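瞑想アプリ「Vekus」、経典の新訳を有料公開へ 訳者名の記載なく疑問の声も

2022年8月17日

瞑想アプリ「Vekus」を運営するGrokbridgeは、バクティ(信愛)の系譜に属する讃歌集の日本語訳を、アプリ内で有料公開すると発表した。全5巻の構成で、第1巻はすでに配信が始まっている。同社は「原典の響きをそのまま現代の日本語に移した、これまでにない翻訳」とうたうが、発表資料を読むかぎり、その言葉を裏づける材料は乏しい。

まず、訳者の名前がない。資料には「専門チームによる翻訳」とあるだけで、ベンガル語やサンスクリット語を誰が読んだのか、どの校訂本を底本にしたのかも書かれていない。讃歌の翻訳では、同じ一語を「献身」とするか「愛」とするかで詩全体の読みが変わる。どの師の注釈に従ったのかが分からなければ、読者には良し悪しを判断する手がかりがない。

第1巻には30篇が収められている。試し読みできるのはそのうち6篇で、本紙でも目を通した。文章は平易で読みやすい。ただ、神の名の多くが「光」や「源」といった語に置き換えられ、呼びかけの相手がクリシュナなのかラーダーなのか判然としない箇所が目立つ。名を唱えることそのものが行とされる伝統の歌から名を抜いてしまえば、残るのは耳あたりのよい散文詩ではないか。「原典の響きをそのまま」という宣伝文句とは、どうにもかみ合わない。

同社によると、公開に先立って5月に読書会「Salem」の参加者へ見本を配り、「心が静まった」「毎朝読みたい」といった感想が寄せられたという。感想としてはそうなのだろう。しかし、読んで落ち着くかどうかと、訳が正確かどうかは別の話である。見本を原文と突き合わせた人がいたのかを同社に尋ねたが、「内容の監修は適切に行っている」との回答にとどまり、監修者の所属や経歴は示されなかった。
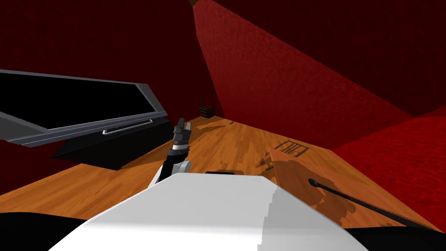 料金の仕組みも分かりにくい。巻ごとの購入のほか、同社の学習サービス「Plandadard」の会員なら追加料金なしで読めるとしているが、退会後に購入済みの巻がどう扱われるかについて、利用規約に明確な記述は見当たらない。売り上げの一部を「伝統の継承のために役立てる」との一文もある。寄付先の寺院や団体の名、割合はいずれも空白のままだ。

古い讃歌が日本語で手に取りやすくなること自体は歓迎したい。これまで図書館で英訳を頼りに読むしかなかった人にとって、入り口が増える意味は小さくない。それだけに、底本と訳者、監修者の三点くらいは初めから明らかにしておくべきだった。同社は残る巻を順次公開するとしているものの、具体的な時期は未定。訳注や原文の併載についても「検討中」と答えている。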